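A morning at Civier: house rules for the hand-held grippers

I had been promising myself a trip to Civier ever since Shaimaa Ouali gave her talk in March, and I'm so glad I went, even if I did get on the wrong bus and walk the last 2 miles in drizzle. They sat seven of us down with tea (very good tea!) before we saw any tools at all, and went through the rulebook, which they share with Lambrechts.

It's a friendly little document. Whoever holds the gripper checks the pads and the pivot screws before starting, and signs the sheet. Hair tied back, no rings, and the free hand stays well away from the jaws. Soft things like towels and bedding get a page to themselves, and there the rule is to close slowly and let go at the first snag.

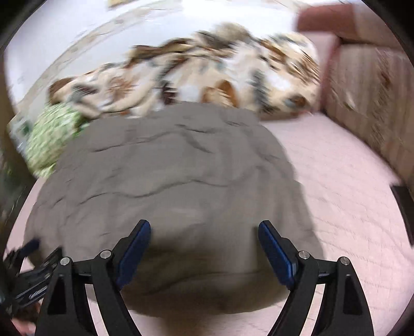

Shaimaa is very firm about privacy too, and I warmed to her for it. People lend their homes for this work, so letters and family photographs are put away first, and the householder can ask for any recording to be deleted within 70 days. No reason needed. A lady from Trillomier wanted to know if anyone ever does ask, and was told yes, now and then, and it's done the same afternoon.

We finished with the fault log, a fat green binder already up to entry 510. I could have read it all day, though my bus had other ideas. Most of what I saw was worn pads and loose screws, each one initialled by the person who put it right. I've asked for a blank copy of the sheet to take to our own group at Gillero.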